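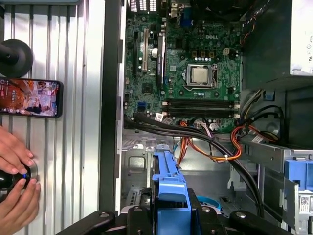 Page last changed: 29/10/2019

How I make iced coffee at home (with a toddler on my hip)

I used to buy an iced latte every time we walked into Cullcombe, and then I added up what I was spending and had to have a little sit down. So I started making my own. It took me a few goes to get something I'd happily drink, and a couple of you have asked how I do it, so I've written the whole thing out.

What you need

Ground coffee, coarse if you can get it (I buy the Skarnside dark roast, but use whatever you like)
Cold water
A big jug or jar with a lid
A sieve and a clean muslin square. Yes, a baby muslin. We've got 22 of them and he's nearly two, so they may as well earn their keep!
Milk and ice

Making the coffee

I do this bit after bedtime, when both my hands are free. Put 2 heaped mugs of ground coffee into the jug and pour over seven mugs of cold water. Stir it gently with a long spoon until all the grounds are wet. The first time I just tipped the water in and walked off, and in the morning there was a dry crust of coffee sitting on top like a crumble.

Lid on, into the fridge, go and watch telly. I leave mine for around 11 hours, so if it goes in at eight in the evening it's ready when the small person starts shouting for his porridge. A bit longer won't hurt. I once forgot it until teatime the next day and it was strong and slightly bitter, but fine with more milk.

Straining it

Line the sieve with the muslin, balance it over a big bowl and pour slowly. It'll go quickly at first and then slow to a drip. Don't squeeze the cloth! I know it's tempting when someone is pulling at your pyjama leg, but you'll push all the silty bits through and end up with sludge at the bottom of your glass. I make the toast while it drips.

Tip the strained coffee back into the rinsed-out jug. It keeps in the fridge for about a week, although ours has never lasted that long. The grounds go in the food waste, or round the roses if it's dry out.

Putting your drink together

Fill a tall glass with ice, then go half coffee and half milk. It's stronger than it looks, so taste it before you add more. If you like it sweet, use syrup, as sugar just sinks and sits there. I make mine by warming equal amounts of sugar and water in a small pan until it goes clear, then letting it cool completely. Vanilla in the syrup is lovely. My neighbour Odair Peixoto puts a pinch of cinnamon in with the grounds before they soak, and I've pinched that idea for the colder months.

For taking out, I use a flask with a wide neck and put the ice in first. It survives the park, the library and the walk home.

A pretend one for the little one

He wants whatever I'm having, obviously. He gets cold milk with a bit of mashed banana whisked in, in his own cup with a straw, and we say cheers. Keep your own glass well out of reach, mine has been grabbed more than once.

Updated to add: a few people asked about decaf. It works exactly the same way, and I switch to it after lunch or I'm still awake at midnight folding tiny socks.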